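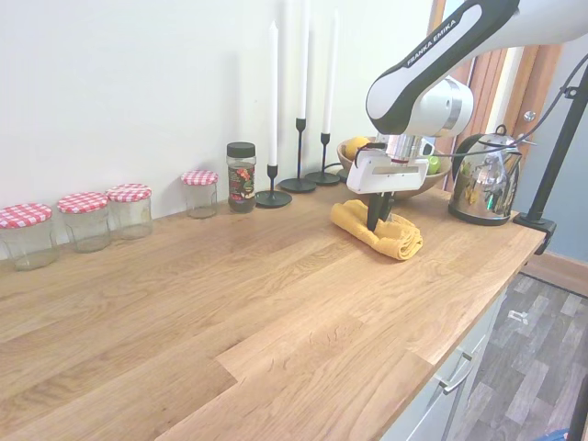
행주 한 장 접자고 이 고생을

Stanham의 작업실에서 하루는 로봇이 아니라 육각렌치로 시작한다. 오전 9시, 전원을 넣기 전에 조리대 앞쪽을 문 클램프부터 조인다. 어제도 조였고 내일도 조일 것이다. 검은 스탠드 기둥을 붙잡고 있는 이 클램프는 셀 전체에서 가장 값싼 부품이고, 내가 사흘 머무는 동안 가장 자주 이름이 불린 부품이기도 하다.

셀이라고 하면 대개 노란 안전 펜스와 경광등을 떠올린다. 이곳의 셀은 부엌이다. 참나무 조리대에 흰 수납장이 있고, 벽 쪽으로 빨간 체크무늬 뚜껑을 씌운 유리병이 늘어서 있다. 흰 초를 꽂은 검은 촛대도 있다. 그 위로 프랑카 에미카의 팔이 내려와 겨자색 천을 누른다. 공장 취재를 십 년 넘게 다녔지만 과일 그릇을 피해 경로를 짜는 현장은 처음이었다.

프로젝트 이름은 Eskola다. 집안일에 쓰는 천을 집고, 펴고, 접는 동작을 다룬다. 천이라는 재료는 로봇에게 예의가 없다. 금속 블록은 어제 놓은 자리에 어제 모양으로 있는데, 천은 집을 때마다 다른 물건이 된다. 담당 기사들은 이 사실을 알고도 지원한 사람들이라 불평할 자격이 없다고 했다. 그러고는 점심시간 내내 불평했다.

아침 점검표는 두 장이다. 첫 장은 팔에 관한 것이다. 관절을 하나씩 천천히 움직여 소리를 듣고, 기준 자세로 보내고, 그리퍼를 끝까지 벌렸다가 닫는다. 손가락 안쪽은 보풀이 없는 천에 알코올을 묻혀 닦는다. 행주를 집는 손가락을 다른 행주로 닦는 셈인데, 둘을 헷갈린 날이 있었다고 한다. 알코올 냄새가 밴 시험용 천은 평소보다 잘 미끄러졌고, 반나절 동안 모두가 소프트웨어를 의심했다.

둘째 장은 부엌에 관한 것이다. 병, 촛대, 그릇, 주전자를 정해진 자리에 놓는다. 점검표의 이 부분은 호텔 객실 청소 지침과 구별이 가지 않는다. 초가 기울었으면 바로 세울 것. 주전자 주둥이의 방향을 확인할 것. 과일은 상하기 전에 바꿀 것. 마지막 항목 옆에는 누군가 볼펜으로 "먹지 말 것"이라고 써 두었다.

문제는 늘 케이블에서 나온다. 손목에서 나온 검은 선은 주전자 위로 늘어져 지나간다. 짧게 묶으면 손목이 돌 때 당기고, 길게 풀면 세간을 쓸고 다닌다. 팀은 이 여유 길이를 두고 꽤 오래 다퉜다. 지금의 길이는 아홉 번째 안이고, 묶는 위치는 팔 옆면에 붙인 작은 테이프 조각으로 표시한다. 공학이라기보다는 이사철의 지혜에 가깝다. 기사들은 로봇을 가장 먼 자세로 보낸 뒤 손가락으로 선을 살짝 들어 본다. 들리면 통과다. 얼마나 들려야 하느냐고 물었더니 "기분 좋게"라는 답이 돌아왔다.

손가락 패드는 Derotico라는 작은 업체에서 받는다. 포장지에는 교체 주기가 적혀 있지 않고, 작업실에서는 직접 정한 숫자를 쓴다. 77번 접으면 뒤집어 보고, 모서리가 반들거리면 간다. 왜 하필 77이냐면, 처음으로 천을 놓친 회차가 78이었기 때문이다. 표본 하나로 세운 규칙치고는 놀랄 만큼 잘 지켜진다.

교체 작업은 길지 않다. 팔을 조리대에서 충분히 띄우고, 전원을 내리고, 나사를 푼다. 나사는 반드시 자석 접시에 놓는다. 이 규정이 생긴 까닭은 수납장 아래를 손전등으로 비춰 보면 짐작할 수 있다. 새 패드를 끼운 다음에는 두 손가락이 평행한지 종이 한 장을 물려 확인한다. 종이가 한쪽으로 돌아가면 처음부터 다시 한다. 내가 지켜본 화요일에는 두 번 돌아갔고, 세 번째에는 담당자가 종이를 의심하기 시작했다.

누르는 높이도 매번 다시 잡는다. 너무 높으면 천을 스치고 지나가고, 너무 낮으면 손가락이 참나무를 누른다. 원목은 보기에는 좋지만 평평하다는 약속은 하지 않는다. 계절에 따라 조금씩 움직이고, 이음매마다 성격이 다르다. 예전에는 Skerner의 알루미늄 상판을 썼는데 아무 문제가 없었다고 한다. 아무 문제가 없으면 부엌이 아니라는 이유로 상판은 창고로 갔다. 그 자리에 온 참나무 판은 9월 들어서만 높이 보정을 두 차례 받았다.

작업실 책꽂이에는 1949년에 나온 살림 책이 한 권 꽂혀 있다. 헌책방에서 샀다는데, 리넨을 개는 법에 꼬박 한 장을 썼다. 접기 전에 손바닥으로 주름을 쓸어내고, 모서리를 맞춘 뒤 가볍게 누르라고 한다. 기사 하나가 그 쪽에 포스트잇을 붙여 두었다. 거기에는 '손바닥 없음'이라고만 적혀 있었다.

오후에는 클램프를 한 번 더 본다. 렌치를 걸어 보니 눈금 하나만큼 돌아간다. 기둥이 기울면 보정값이 틀어지고, 보정값이 틀어지면 오전에 한 일이 모두 취미 생활이 된다. 더 좋은 클램프를 주문했느냐고 묻자 주문은 했다고 한다. 도착도 했다. 다만 새것은 물림 폭이 조리대 두께보다 2밀리미터 좁아서, 지금은 결재 서류가 날아가지 않게 누르는 일을 하고 있다.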